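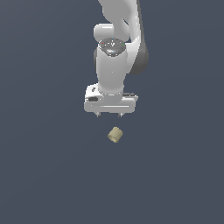

## Workshop Tips: Comparing Grippers on Small Ribbed Parts

Issued by the Tanencombe Shared Workshop, 10th June. These tips replace the sheet dated February and apply to all bench arms, both in simulation and on the floor.

Small hollow parts with a ribbed outer surface are a fair test of any two-finger gripper. A part of this kind, tilted below a pair of open fingertips, raises most of the questions a member will meet later at the bench: which way to approach it, how wide to open the jaws, and where the fingers should land.

### Before any trial

- Run the grasp in simulation first. A plain background with a single part is enough for a first comparison, and a cluttered setting only makes faults harder to trace.
- Start with the jaws open and the fingertips clear of the part. Record the starting height and use it for every gripper under test.
- Check that the collision shape of a hollow part is also hollow. Many programs fill the opening by default, and the results will flatter a gripper that pinches the rim.
- Save the part's tilt together with the trial. A grasp that holds on an upright cylinder may fail on a leaning one.

### Setting up a fair comparison

Members have asked whether the Ellama parallel jaws or the Skoryk soft fingers are better for general use. The workshop does not recommend one over the other. The following practice is required when results are to be posted on the board.

1. Fit one gripper at a time and enter its weight in the controller before moving the arm.
2. Use the same three tilt angles for each gripper.
3. Complete 100 grasps per gripper in simulation. Overnight runs of up to 1,000 are permitted if the machine has been reserved.
4. Repeat 19 of the grasps on the real arm, chosen before the simulated results are read.
5. Report dropped parts and missed parts separately.

Changing the fingertip pads counts as changing the gripper. Begin the count again.

### Approach and grip

Bring the hand down slowly for the last stretch, with the wrist held straight. If the part leans, turn the hand so that the fingers close across the ribbed sides – closing on an open end tends to push a light part away. Keep the grip force low at first and raise it in small steps.

Ribs help hard fingertips, but they can also mislead. A finger resting on the peak of one rib may slip into the next groove as the arm lifts, and the controller will read this as a good hold. Pause after closing and again after lifting, and compare the two finger readings.

### Cameras and controllers

The Kurbridge wrist camera should be calibrated again after every gripper change. Aim the lamp so that glossy covers do not throw a bright spot into the lens. A sheet of matte card behind the part is usually sufficient.

Controller settings must be saved under the name of the gripper and never under the name of the member. Older files should be moved to the archive folder before the bench is handed over.

### Care of fingertips

Wipe hard pads with a dry, lint-free cloth. Soft pads may be washed in lukewarm water with a little dish soap and left to dry flat. Oil is not to be used on either type. Worn pads go in the tray by the sink, labeled with the gripper they came from.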